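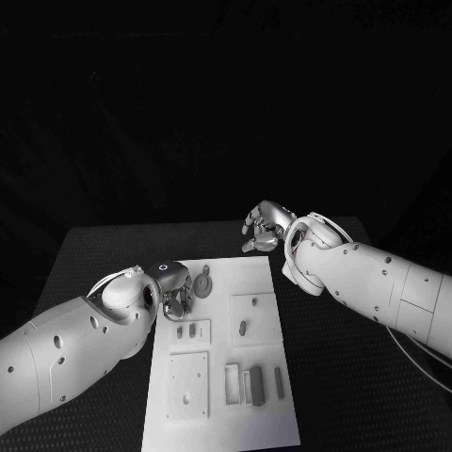

White board flat on the black table, black backdrop behind

Re: [jaber-room] Table and board setup, can we settle it?

Rebecca Bassi wrote:
> I've had a couple of weeks with the black table and I'm sold. The
> white board lies flat, the edges show up beautifully and the dark
> backdrop gets rid of all the clutter behind. I'd like us to do the
> other tables the same way before May. Zekden quoted $310 a top and
> the boards from Drulus are $68 each. Total for the lot is $2,053
> with delivery. Any objections before I order?

One or two, I'm afraid.

I'll give you the contrast. A white rectangle on matte black is about as easy to see as anything gets, and my eyes are grateful. But most of that is coming from the colour of the table and the way the light falls, and I don't see what we get from a Drulus board at $68 that we don't get from any flat white panel of the same size. Has anyone put the two side by side? I asked this last time and the thread wandered off to parking.

Then there's the surface. Look toward the front left and right edges and you can make out a fine dotted texture. Is that printed on, or are they holes? If they're holes I want to know how we're supposed to get crumbs and eraser dust out of them. The Zekden page says "easy care", and so did the label on the grey mats we threw out. A plain matte top would suit me better, even if it shows fingerprints.

I'm also not convinced about dark on dark at the back. The far edge of the table disappears into shadow. Fine if you're only looking at the board, less fine if you're the one setting a mug or a box of clips down back there. A strip of light tape along the far edge would fix it for next to nothing, and I'd do that before spending a cent on anything else.

On the money: Galtar came back to me with $1,576 for the same number of tops and boards, delivery included. I don't trust that figure either, as they were vague about the finish and wouldn't send a sample. But it's a big enough gap that I'd like Zekden to explain theirs.

My suggestion is we leave the order alone for now, get an offcut from each of them, rub some pencil and coffee into it, and see what comes off with a damp cloth. I'm happy to be the one with the cloth. If the dotted stuff wipes clean I'll stop complaining about the tops. The board price I'll keep complaining about.

Can someone also tell me the thickness of the tops? It isn't in either quote.

P.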